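Getting Stains Out Without Losing Your Mind (or the Shirt)

My grandmother kept a bar of plain white soap in a saucer by the kitchen sink, and for years I thought it was for hands. It was for stains! She would have a gravy spot rubbed and rinsed before the rest of us had finished passing the potatoes, and I have come around to her way of doing things after many expensive bottles and one ruined Easter dress.

Cold water first, always, for anything that came out of a person or an animal. Blood, milk, egg, baby spit-up. Hot water cooks them right into the cloth, and then you have a brown shadow for life. Run the water through from the back of the fabric so you're pushing the mess out the way it came in.

Grease is a different creature. Put a few drops of dish soap straight onto the dry spot, work it in with your thumb, and go have your coffee. When you come back, rinse with the warmest water the tag allows. If the spot is an old one you may have to do this 2 or even 3 times, and please don't put it in the dryer in between, however tempting that is on a Monday with a full basket waiting.

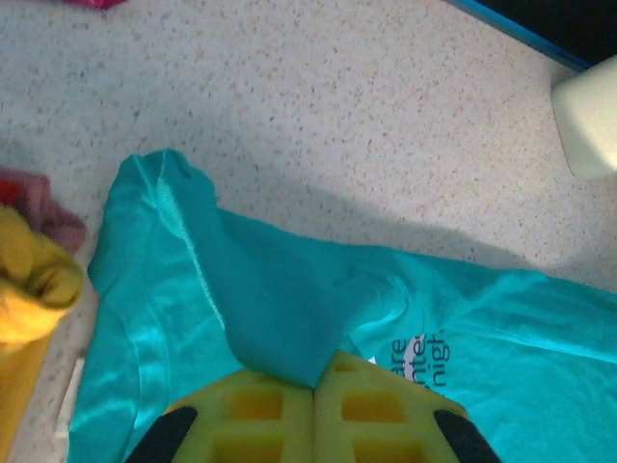 Tomato sauce I treat from both ends, so to speak: scrape, cold rinse, dish soap, and then a little white vinegar dabbed on and left alone for a while. After that I hang it in a sunny window if the color is one I trust not to fade. Sunshine does lovely things to what's left of a tomato stain, though in February you may be waiting a good long time for it.

Solveig Hovland wrote in from Wirndale to ask about deodorant marks. Baking soda and water, Solveig, mixed to a paste like thick frosting, and an old soft toothbrush (mark the handle so it doesn't wander back to the bathroom). Brush gently and rinse well. Try it on an inside seam first if the cloth is at all shiny or delicate.

Next time I'll get to candle wax and that purple popsicle business.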